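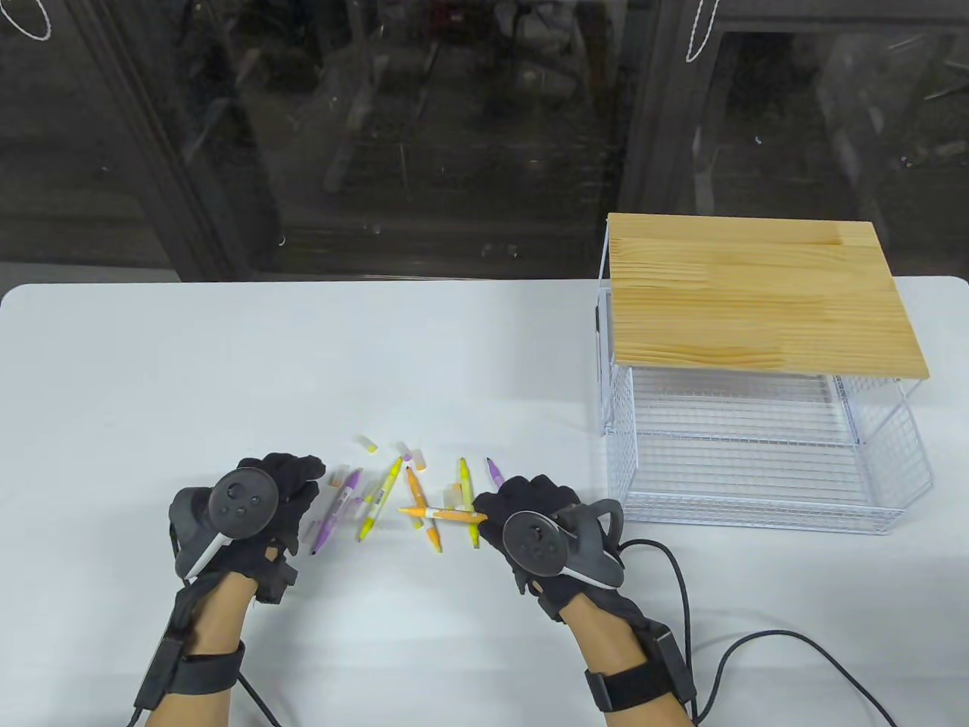 A marker pen is a tube that carries ink from a store inside it to a tip on the outside. It has no pump, no battery and no moving parts. The ink travels by itself, and this page explains how. Some of the same words will be used several times, so they are set out first. The barrel is the body you hold. The reservoir is the ink store inside the barrel. The nib is the tip that touches the paper. The cap covers the nib. When markers are tipped out on a table, with orange, purple and yellow-green ones lying across each other and small caps scattered among them, the barrels and the caps are easy to see, but the reservoirs are hidden.

The reservoir
If you could look inside the barrel of a felt-tip marker you would find a soft rod wrapped in thin plastic film. The rod is made of fibres packed side by side, usually polyester. There are narrow gaps between the fibres and the ink sits in these gaps. This is why a felt-tip does not pour when you hold it upside down. The ink clings to the fibres, and the gaps are so small that the clinging is stronger than the pull of gravity.

Capillary action
Dip the corner of a paper towel in water. The water climbs up the towel. Water particles are attracted to the paper fibres and to each other, so the first ones to climb draw others after them. This is called capillary action.
A marker uses it in two places. Ink moves from the reservoir into the nib, where the gaps are narrower still. When the nib touches paper, ink moves again, from the nib into the paper. Lift the nib and the flow stops.

What is in the ink
Ink for children's markers is mostly water. Dye gives it colour. A small amount of another liquid, often glycerine, slows down drying, and a preservative stops mould growing. Permanent markers use alcohol in place of most of the water, and a different colouring that does not dissolve in water afterwards.

Why the cap matters
Water in the nib evaporates into the air. The dye does not evaporate, so it stays behind and thickens in the gaps. After enough time without a cap, ink can no longer get through. The reservoir may still be nearly full.
A cap traps a small pocket of air around the nib. This air soon holds as much water vapour as it can, and the nib then stays damp. Many caps also have a hole or a channel at the closed end. It is sealed off from the nib by an inner wall. Its purpose is to let air pass if a cap is ever swallowed and gets stuck in the throat. Caps should still be kept away from very young children.

The Furkgate line test
Blair Imrie's class at Furkgate tested this with 2 markers of the same colour. Both began with full reservoirs. One was left uncapped on a shelf overnight, and the other was capped. In the morning each was used to rule lines 200 mm long until the colour failed. The capped marker ruled 544 lines. The uncapped marker ruled none. Lorna Pollock then stood its nib in a saucer of warm water for two minutes and put the cap on until the afternoon. It wrote again, in a paler colour.

Try it
You need a water-based marker, a strip of coffee filter and a glass with a little water in it.
1. Draw a thick line across the strip, 2 cm from one end.
2. Hang the strip so that the end just touches the water. The line must stay above the water.
3. Wait ten minutes.
The water climbs the strip and carries the dye with it. Dark colours such as brown, black and purple often separate into several bands, as they can be mixtures of dyes. Yellow often stays as one band.

Words to know
Capillary action: the movement of a liquid through narrow gaps.
Evaporate: to change from a liquid to a gas.
Nib: the writing tip of a pen.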